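FOR IMMEDIATE RELEASE
January 27, 2019

Pondstead opens its doors in Warham with a furniture swap, a lending shelf and plenty of coffee

WARHAM – Well, we finally have keys! I'm Rehema Nzioka, and together with my business partner Griet Bakker I'm opening Pondstead, a secondhand furniture shop on the ground floor of the old Van der Linden building. If you've lived in Warham for any length of time you probably bought school shoes there once. I certainly did.

We've been selling out of Griet's garage for 2 years, mostly coffee tables, side tables and the kind of armchair your grandmother wouldn't let you eat in. It was fun, but we ran out of garage. By December we had chairs stacked on top of the freezer, and Griet's family had started asking (politely) where the bikes had gone.

The new shop has room for 200 pieces and a workshop at the back where Koen Timmermans does our repairs. Koen spent years building kitchens in Viltby and he can fix a wobbly leg faster than I can find the glue. He'll take in your own furniture too, so bring him that dining chair you've been avoiding. Small repairs start at $85, and he'll give you a price before he picks up a tool.

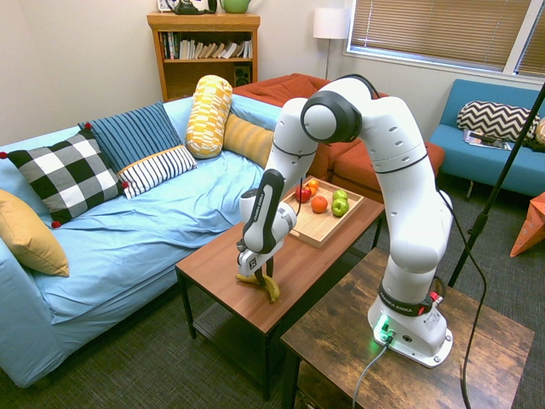 We've set up the front half of the shop as real living rooms, with sofas, rugs and lamps, and everything in them is for sale. I always find it hard to picture a table at home when it's standing in a row with a dozen others, so please sit down, put your feet up and stay a while. Prices are on little paper tags, and if you fall for a whole corner we'll work out a deal.

Opening day starts with a swap. Bring one piece of furniture you can carry by yourself, get a token at the door and trade it for something another neighbor brought in. We can't take mattresses or anything with woodworm – sorry! Whatever is left at closing time goes to Hendrik Chauke, who helps families furnish their first apartments and has a waiting list.

There's also a lending shelf with sanders, clamps and paintbrushes. Borrowing is free for a week, and we ask for a deposit on the sanders.

"I told them they'd need a bigger place," says our landlord, Arnout Van Dijk, who rented us all 700 square feet of it. "Now they're already asking about upstairs."

He's right, we are.

Reporters are welcome to come by before we open. Griet and I are both happy to talk, and Koen will talk if you ask him about wood. Call the shop or knock on the side door, the front bell still needs wiring.

Media contact: Rehema Nzioka, Pondstead, Warham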